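Call for participants: Household Tasks Project, Flusthorpe College Robotics Society

The Flusthorpe College Robotics Society invites applications from students and local residents who wish to take part in its Household Tasks Project during the coming term. The project records people carrying out everyday tabletop tasks with hand-held grippers. The recordings will be used by the student team preparing an entry for the Vallport Student Robotics Competition.

Participants will attend 2 sessions in the Drorkari Workshop. After a short introduction, each person will work at a table with a gripper in either hand and repeat a set task at a steady pace. Tasks include moving, turning and switching small household objects. No previous experience of robotics is required.

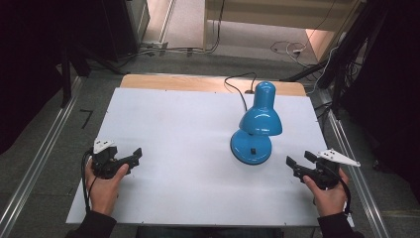 Desk lamp task, with a gripper in each hand.

Applicants must be aged 18 or over and have full use of both hands. They should be able to stand for 20 minutes at a time; breaks are provided between recordings. Long sleeves may be worn, but rings and bracelets must be removed before work begins. The society hopes to collect more than 1000 recordings before the end of December.

Participants will receive a gift voucher on completing their final session. Travel costs cannot be refunded. Recordings will be stored under a number and names will not be passed to other teams. Any participant may withdraw at any time and may ask for their recordings to be deleted.

Places are limited and will be offered in order of application. To apply, please collect a form from the Fallahi Building reception and return it to Ljubica Stan, Project Coordinator, stating the times at which you are available. Successful applicants will be sent a consent form together with directions to the workshop.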